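The Harbor Camera

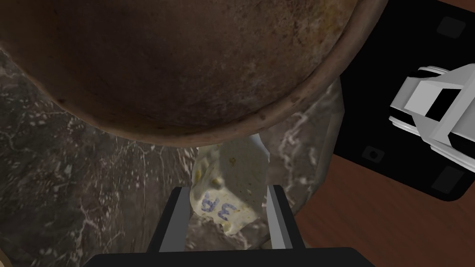

1. Saturday

The webcam at Punura looked out from the roof of the ferry office. It showed the breakwater, half the beach and the road as far as the bakery. A new picture came up every 22 seconds. Under the picture was a list of other cameras you could click on, with the distance to each, and the closest was Moreira, 70 miles down the coast.

Tiago Cordeiro kept it open in a corner of his second monitor at work in Dremville. He had never told anyone in the office that he grew up there. When people walked past his desk they saw a beach and said it looked nice, and he said yes.

On Saturday he was home with a cold and had it on the laptop. At ten past eight in the morning, Punura time, a woman in a yellow coat walked out along the breakwater and stood at the end. She was in four pictures. In the fifth she was gone, and there was only the wall and the water on both sides of it.

He waited for the next one. The road was empty. He waited for three more.

It took longer than 22 seconds to walk back from the end of the breakwater. He knew that because he had run it as a boy, with his cousin counting, and the two of them had argued about the count all the way home.

2. The ferry office

The number on the web page was old. It rang at a place that sold boat insurance, and the man there gave him another one.

"Ferry office," a woman said.

"I'm looking at your camera," Tiago said. "There was someone at the end of the breakwater. I don't see her now."

"Yellow coat?"

"Yes."

"She goes down the steps on the far side. You can't see the steps from the roof." He heard her put something down on a desk. "She checks the tide gauge. She'll be ten minutes."

He had forgotten the steps. He sat with the phone against his ear and looked at the picture.

"Where are you calling from?" she asked.

"Dremville."

"That's a long way to worry from."

"I used to live there. On the hill, behind the school. Cordeiro."

There was a pause -- long enough for the picture to change. A van had stopped outside the bakery with its back doors open.

"Tiago," she said. "It's Madalena Patrício. I sat behind you for 3 years."

He said he remembered, and he did. She had lent him a compass and he had left town with it.

"Are you still looking?" she said.

"Yes."

"Keep looking."

He heard a door, then wind. The picture changed and there was the woman in the yellow coat, back up on the wall and walking toward land. The picture changed again. In the bottom corner, on the road in front of the ferry office, someone very small was holding a phone to her ear with one hand. The other arm was straight up in the air.

"Well?" Madalena said. "Did it get me?"

"It got you," he said.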